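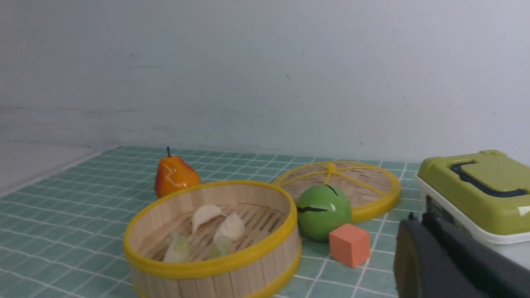 Figure 1. Two dumplings in a bamboo steamer.

Steaming at Home: Habits in Kamudthorpe Kitchens
Zsófia Kozma, Food Studies project report

Introduction
Steaming is one of the oldest ways to cook, but it gets little space in the recipe books used at our school. I wanted to find out how often people in Kamudthorpe steam food at home, and what stops them from doing it more.

Method
I gave a short paper survey to 12 households on Gromside Road in October. I also talked with the owner of Mandagi, a small lunch place that sells steamed dumplings and buns. The survey had eight questions on equipment, timing and types of food.
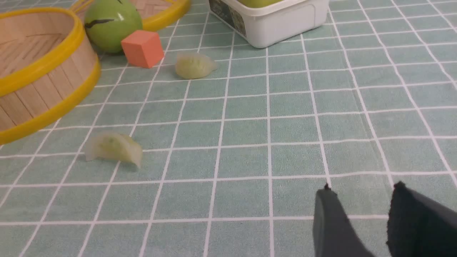 Figure 2. Bamboo steamer baskets and a green apple on a grid tablecloth.

Results
Most households steamed vegetables – mainly broccoli and carrots – and used a metal insert inside a pan. Only four owned a bamboo steamer. The main complaint was sticking. The owner of Mandagi lines each basket with cabbage leaves or paper and leaves space between the pieces. She starts a large pot with about 800 ml of water and tops it up from a kettle.

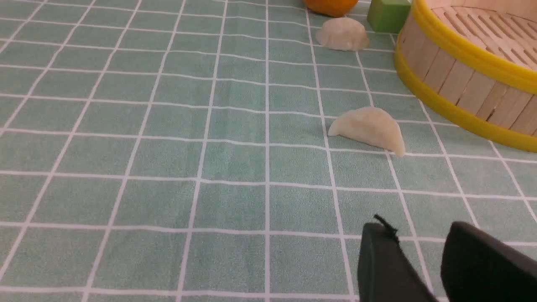

Limits of the Study
All the households were on one street, and I knew several of them already. Two people skipped the question on timing. I would also like to ask about rice cookers with a steaming tray, which I left out of the survey.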